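The Last Bus to Lellham

Elsa had 13 minutes. Coat, keys, the letter. Where was the letter.

On the shelf under the clock, where her mother's hand had left it. Leena Mäkelä, in blue ink, to a man called Paavo who never wrote back.

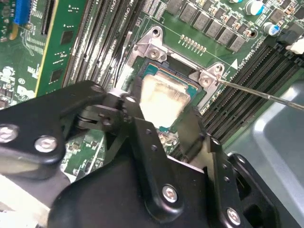
Two

Rain. The bus shelter stank of chips. Kauko was there already, collar up, pretending he wasnt waiting for her.

"You're not going," he said.

"I am."

"He'll shut the door on you."

"Then I'll of seen the door."

He laughed at that, sort of. Gave her half his sandwich. Cheese, no butter, typical.

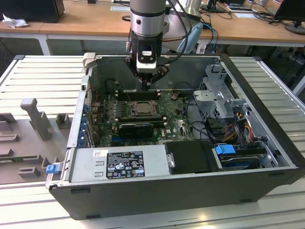

The bus came late with one headlight. She sat at the back and read the letter again, the bit about the orchard, the bit about the baby. Her. She was the baby. Kauko waved untill the corner took him.

Number 237. Green gate, a dog somewhere. She knocked three times and nearly ran.

Slippers on tiles. A chain.

"Leena?" said the old man, through the gap.
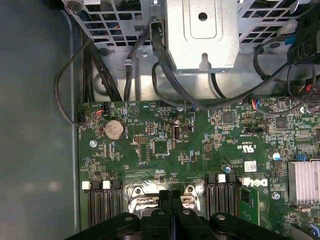 Inside a computer case, with the green motherboard and the drive cage.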